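4. Installing and leveling the Kededik drop-leaf work table

Section 4 covers assembly of the base, attachment of the top, leveling, and the load check. Complete Section 3 (unpacking and parts check) first. Part numbers in parentheses refer to the parts list at the front of the manual.

4.1 Before you start

The table weighs 30 kg with the top fitted. Two people are needed for steps 6 through 9.

Tools required:
5 mm hex key (supplied)
Phillips screwdriver, size 2
Spirit level, 500 mm or longer
Tape measure

Do not use a power driver on the insert nuts. They are pressed into the underside of the top and will spin if overtightened.

4.2 Assembling the base

1. Lay the top face down on a blanket or on the flattened carton.
2. Fit the two end frames (B1, B2) to the long rails (C). The slot in each rail faces inward.
3. Insert the eight M6 bolts (K) and turn each one by hand until it stops.
4. Measure both diagonals of the base. If they differ by more than 2 mm, push the longer diagonal together until they match.
5. Tighten the bolts with the hex key, working corner to opposite corner.

NOTE: Base kits packed before March were supplied with Landry bolts, which have a shallower socket. Seat the hex key fully before applying force.

4.3 Attaching the top

6. Lower the base onto the underside of the top and line up the brackets with the insert nuts.
7. Start all the bracket screws (M) before tightening any of them.
8. Tighten the screws until the washer stops turning. Do not go further.
9. Turn the table upright. Lift by the long rails, never by the edge of the top or by the leaf.

CAUTION: Pinch hazard. Keep fingers clear of the leaf hinge while the table is being turned.

4.4 Leveling

Set the table in its final position before leveling. A table that is leveled and then moved must be leveled again, even on a floor that looks flat.

10. Screw all four feet fully in.
11. Place the level along the length of the top, then across it at each end.
12. Unscrew the foot at the lowest corner until the bubble is centered. Repeat for the remaining corners.
13. Press down on each corner in turn. If the table rocks, extend the foot that lifts and check the level again.
14. Hold the foot with one hand and run the lock nut up against the leg. 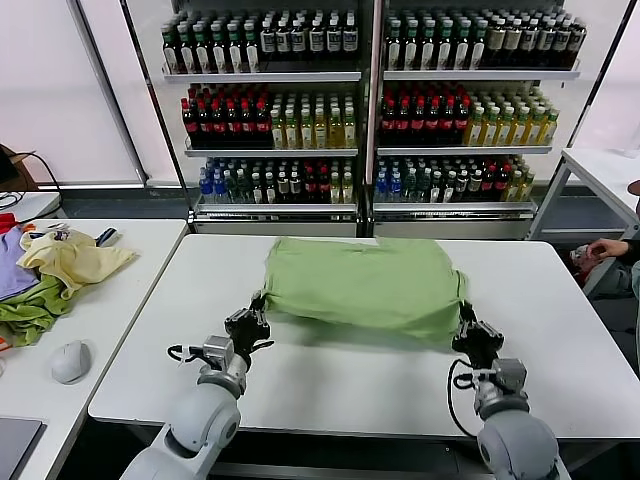 On carpet, wait one day and repeat steps 11 through 14. The feet sink slightly under load and the lock nuts may need to be backed off first. The Gilholm felt pads must not be fitted under the leveling feet – they compress unevenly and the setting will drift.

4.5 Load check

15. Raise the leaf and confirm that both stays click into place.
16. Spread the test load evenly over the fixed part of the top. The maximum load is 105 kg. The leaf is not rated for standing loads.
17. Look along the long rails. No bend should be visible.
18. Remove the load and check the bracket screws for movement.

If a rail bends or a stay fails to hold, take the table out of use and order the Buvetti replacement set. Do not mix old and new stays.

4.6 Care of the surface

Wipe with a damp cloth and mild soap. Avoid scouring powder and solvents. Heat above that of a warm plate can mark the finish, and an iron must always be used on a separate pad. Check the lock nuts whenever the table is moved.

Section 4 revised Tue 31 May. Checked by Nabila Lumenta, technical documentation.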